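Board holder panel

A board holder panel, also called a slot panel or card panel, is a flat sheet with raised holders on its face, used to keep small printed circuit boards upright and apart from one another. The holders are usually molded or printed in one piece with the sheet. Each has a slot, pocket or open cavity that takes the edge of a board. Panels of this type are used in repair shops, school electronics labs and small assembly rooms, and as fixtures for practicing or testing the insertion of thin parts.

The term is sometimes used loosely for card racks and board trays. A card rack holds boards between two facing rails, while a tray holds them flat. On a holder panel the board is supported along one edge only, and most of its surface stays in the open.

Terms

In shop use the sheet is called the back or the plate. A raised part that takes a board is a holder, bracket or socket. The last of these can cause confusion, as a socket in electronics normally makes an electrical connection and the holders on a plain panel do not. A holder with a narrow opening is a slot holder. One with a wide open top is a box holder or cup. A raised frame with a shallow recess, too shallow to grip a board, is known as a locating frame and is used for laying down or lining up a part.

Some panels also have a ledge, a straight or angled bar standing out from the plate. Ledges are used as rests or hooks for cables and odd-shaped parts.

Construction

Most panels are plastic. Gray and off-white are common colors, partly from the stock materials used and partly from preference, as a green or blue board is easy to see against them. A matte or lightly textured finish cuts down on glare under bench lamps. Sheet metal panels exist but are less common, and they need a liner in each slot to protect solder joints and traces.

The plate has to be stiff enough that pushing a board into one holder does not bend the area around it. Makers do this with a thicker plate, with ribs on the back, or by placing the panel against a solid surface. Holders are thicker at the base than at the mouth on most molded panels, which helps the part release from the mold. Printed panels often have straight walls.

The mouth of a slot may be square or beveled. A bevel guides the board in and allows for a small error in angle. Square mouths are found on panels meant for practice, where the difficulty is wanted.

Layout

There is no standard layout. Panels made for storage have holders in straight rows with even spacing, all facing the same way. Mixed panels carry holders of different sizes, and these may be set at different angles or heights. A mixed panel takes up more room for the number of boards it holds, but one panel can serve several board types.

The Flunthorpe layout is a mixed arrangement with narrow slots along one side, locating frames in the middle and box holders toward the opposite corner. The Steswood layout uses slots alone, in 4 columns, with the outer columns turned inward. Both names come from the workshops where the patterns were first cut, and both are used for panels made elsewhere.

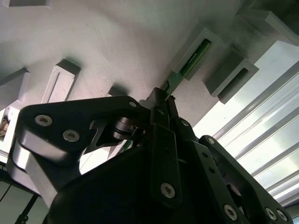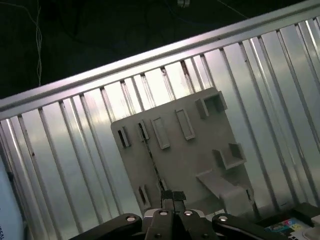 Holder panels in light gray. First: a thin green circuit board entering an angled slot, with an empty slot beside it. Second: a plastic panel with slots, raised frames and box-shaped holders, leaning against ribbed metal.

Use

A board is held by its long sides or by the edge farthest from the slot. Holding it by the faces can press on components and leaves prints on bare contacts. The free edge is brought to the mouth of the slot, lined up with its long direction, and pushed in until it stops. If the board meets resistance early, it is usually tilted and is drawn back and lined up again. Pushing harder at this point can chip the board edge or spread the slot.

Boards with parts close to the edge need a slot deep enough for the bare margin only. Many shops mark the depth on the side of the holder with a scratch or a dot of paint.

Removal is the reverse. A board that has been in a tight slot for a long time may need to be eased out one end at a time.

Position of the panel

Panels may be laid flat on a bench, hung on a wall, or leaned at an angle. Flat placement is the simplest, and the boards stand straight up. On a wall the boards stick out sideways, and slots must fit more tightly to keep them from dropping. Leaning is common where bench space is short. A leaned panel needs a stop or some friction at its lower edge, particularly on smooth surfaces.

A panel can also be worked from below, with the holders facing down. This is unusual in storage and is mainly found in insertion practice - the slot has to grip the board by friction alone, and shadows inside the slot make the opening harder to judge. Side lighting helps more than light from straight ahead.

Fit and wear

The fit of a slot is given as the gap left over once the board is in. A loose fit is quick to use but lets boards lean and touch. A tight fit holds well and wears faster. The Mundale test, used by several small makers, consists of 50 insertions of the same board in the same slot, after which the board must still stay in place when the panel is turned over. Panels are sold as "Mundale 50" if every slot passes.

Wear shows first at the ends of the slot mouth, where board corners rub. Fiberglass dust from board edges speeds this up and should be brushed out. Cracks at the base of a holder are the most common form of failure, usually from side loads when something bumps a seated board. A cracked holder is normally left empty or cut off, and the rest of the panel stays in service.

Static

Ordinary plastic panels can build up a static charge. For boards with sensitive parts, panels are made from static-dissipative plastic or treated with a coating. Coatings wear off in the slots before they wear off elsewhere, and a panel that tests well on its open face may test poorly inside a holder. The Millet pattern, a panel with 9 slot holders, has a bare metal strip along the bottom of the plate for a ground lead.

See also

Card rack
Circuit board tray
Standoff
Test fixture

Notes

1. Workshop Notes on Slot Panels, Steswood, p. 212.
2. Millet pattern sheet, revised 12/5/15.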